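The week the right hand lied to us

I promised several of you in the comments that I would write up the trouser business once we understood it, and it is April already, so I had better get on with it before I forget the details. Get yourself a coffee, because I have never managed to tell this one quickly.

Some background for anyone who has wandered in from the sourdough posts (welcome, the starter is fine). For most of the past year I have been working on Nirnura, our little laundry-folding project. People fold clothes with a pair of hand-held grippers, one in each hand, and each gripper records what it sees and how far open its fingers are. The learning software, which we call Vallia, studies all those recordings, and then a real arm with the same kind of fingers has a go at it. My part is the unglamorous middle: I check what comes in, throw out what is broken, and make sure the arm gets fed something sensible.

We had a target of 3000 folds, shirts and towels and trousers mixed together, and we were at 2782 when Raimo Kinnunen put his head around my door late in the afternoon and asked whether the arm was supposed to be making that noise.

It was not supposed to be making that noise. I would call it a creak with a whine inside it. The arm had picked up a pair of work pants by the hem, and instead of closing gently and carrying them across, it just kept on closing, well past the point where it had a perfectly good grip, pushing its two fingers together as hard as the motor would go. Raimo hit the stop. One of the fingers had bent sideways in its mount, and when we took it off we found a crack at the base that I could catch with my thumbnail. The pants had a small shiny crease in them that never did iron out.

Now, a cracked finger is not a tragedy. We print them, we have a drawer of them. What bothered me was where Raimo's own fingers had been about five seconds earlier, because he had been straightening the waistband for it. He'd reached in while it was paused between tries, which all of us had been doing for months. I went home and did not sleep terribly well.

So the next morning we put up a sign, moved the stop button to where you could hit it with an elbow, and I sat down to find out why an arm that had been so polite with trousers in the winter had suddenly decided to crush them.

My first guess was the motor, and I lost a whole day to that. My second guess was the new controller from Sarmiento, which I had never quite trusted (sorry, Ásdís, I know you chose it). It was innocent too. We ran it back and forth with nothing in the fingers, and it stopped exactly where we told it to every single time. The trouble was in what we were telling it.

By then I had gone back to the recordings, and I was watching trouser folds one after another with the finger readings running along underneath. I recommend this to no one. After an hour you begin to have opinions about strangers' hems. 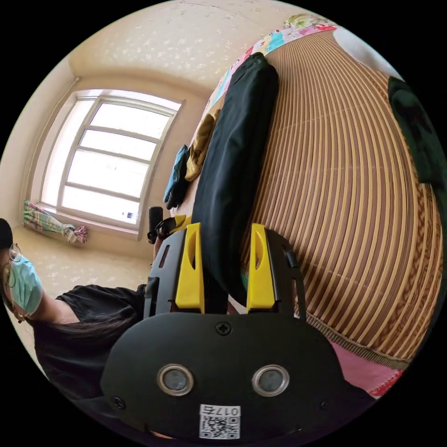 Trousers, folded lengthwise, with the lower end between the fingers of the right-hand gripper.

It was the trousers that gave it away. A dark pair like these, folded lengthwise, makes a nice thick bundle at the bottom end, and there is a lot of cloth to close on. The reading from a good grip should flatten out well above zero and stay there while the cloth is being held. On the left hand, it did. On the right hand, in a great many of the later recordings, it went sailing down to zero and then below it. Below zero! According to our numbers, the fingers had passed clean through the pants, and through each other, and come out the other side.

The cause, when we found it, was so small that I was almost offended. At the start of each session, you're meant to squeeze the gripper fully shut once, so that the software learns where "closed" is. Then you open it fully, and off you go. One of the right-hand grippers had a bit of lint packed down at the root of a finger, and it could not shut the whole way. The software took that not-quite-shut position as zero. Partway through the session the lint worked itself loose, the fingers began closing properly, and every reading after that was too low.

Vallia, poor thing, believed us. It learned that the right way to hold a folded pair of pants is to aim for a position that does not exist. On a towel the difference was too slight to notice, but with thick cloth and a strong motor it tried very hard to get there.

Why didn't the checks catch it? Well, that part is mine. I had written a check that threw out readings above the maximum. I had never written the matching one for the bottom, for the simple reason that I couldn't imagine anything being more shut than shut. Some 600 folds turned out to have the fault in them somewhere. We could correct a good many by shifting the readings back to where they belonged, but in 40 of them the lint had come out in the middle of a fold, and there was no saying exactly when, so those were dropped.

Ásdís Stougaard wrote the new routine, and it is better than anything I would have come up with. You squeeze shut three times at the start and again at the end, and if the readings don't agree, the session gets set aside until one of us has looked at it. Everybody now gets a soft brush in the kit, and the first line on the card is to clean the roots of both fingers before you touch any laundry. We also put a limit on the arm itself, down in the controller where Vallia can't argue with it, so that it quits pushing when the force gets too high, whatever position it has been asked for. That should have been there from the first day. I had assumed the motor supply, an Emitz unit we'd had on the shelf forever, would trip long before anything got hurt. It didn't trip. I had never tested it.

And no hands in the gap while the arm has power. Paused does not count as off. Raimo has taken this up with the zeal of a convert and has scolded me twice, both times correctly.

We retrained on the repaired set and ran trousers all afternoon with the door shut. The grip looked right to me, and the creak was gone. There is still an odd little tug at the end of each fold that I don't care for, and I have started going through the wrist readings to see if I can find it. Denim is next, if the spare fingers come out of the printer straight.

14 comments | 9 shares

Text and opinions are my own, copyright the author. Write to me through the contact page. Back to top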